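5.3 Failures on transparent film

The covering task is where our results and the vendor's account part ways. Stavex reports its film-handling policy as solved for bowls and trays, and the policy does finish the motion nearly every time. Whether the bowl ends up covered is a separate matter, and the success signal built into the Plotell controller does not check it. The signal fires when the gripper has closed, the arm has traveled to the far rim and the wrist has turned down. An arm holding nothing at all can meet those conditions.

We ran 283 covering trials on the Disska bench in June. The controller logged a success in all but 9 of them. When we went back through the overhead video by hand, 89 of the logged successes showed no film across the bowl at the end of the motion. In most of these the gripper had closed beside the free edge of the film. In the others it had picked up the edge and lost it on the way over, and the arm carried on as if nothing had changed.

We do not think better tuning of the grip force would fix this, though that was the first thing suggested to us. A tighter grip helps only if there is something between the fingers. The depth camera returns almost no usable points on clear film, and what it does return tends to belong to whatever lies behind it. The policy seems to have learned where the edge usually is and to go there. On a fixed bench with a fixed dispenser, that guess is often good enough to hide the problem.

The safety side deserves more attention than it has had. In 2 trials the lost film wrapped around the wrist joint and the arm kept pulling until the torque limit stopped it. The bowl was dragged toward the edge of the bench both times. The Plotell manual treats film as a soft object and applies the loosest contact limits to it, a choice we find hard to defend for a material that can bind a joint.

The demonstrations used for training come from the Nông set, recorded from head-mounted cameras in home kitchens (Figure 7). People in these clips use both hands, and we suspect they rely heavily on touch, a signal the recordings do not carry.
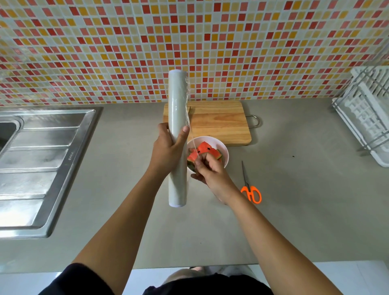
Figure 7. Covering a bowl of cut watermelon: the left hand holds the roll upright while the right hand is at the bowl.

A policy trained on such clips is asked to recover from pixels what a person may be getting through the fingertips. It may be possible, but we have seen no evidence of it so far, and a count of completed motions cannot supply any. We therefore report two rates for every film task in the rest of this paper – motion completed and bowl covered – and base our claims only on the second. Trials with film on the wrist are scored as failures in both, whatever the controller logged.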